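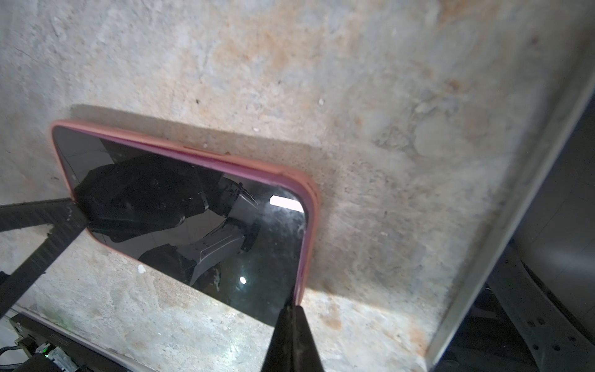

Theophilus Quartey wants to know if the job is still going and whether you need to have done repairs before. Yes it is, no you don't. Couple of others asked the same so putting it all down once.

**Phone bench assistant, Laryea Phones, Grasham**

- part time, 27 hours a week, mornings mostly, 8.30 start
- start in March, sooner if you can
- till, booking in, cleaning up handsets, cases off and back on, screen protectors

Main thing is care. We had 734 handsets through last year and every one gets wiped, checked for chips round the edge of the glass and writen up before it goes on the shelf. Dust and smudges are most of the job, be warned. Screens show everything once they're off.

Must have: steady hands, decent handwriting, OK with customers who are in a flap about thier photos. Nice to have: any soldering, own transport (the 108 bus stops outside but not before nine).

Training on the bench from us, paid. Small tools provided, bring your own glasses if you need them for close work. Tea provided. Parking no.

To apply: few lines about yourself, no CV needed, drop in or post to Laryea Phones, Pramis Row, Grasham. Say which mornings you can't do. Trial morning first, also paid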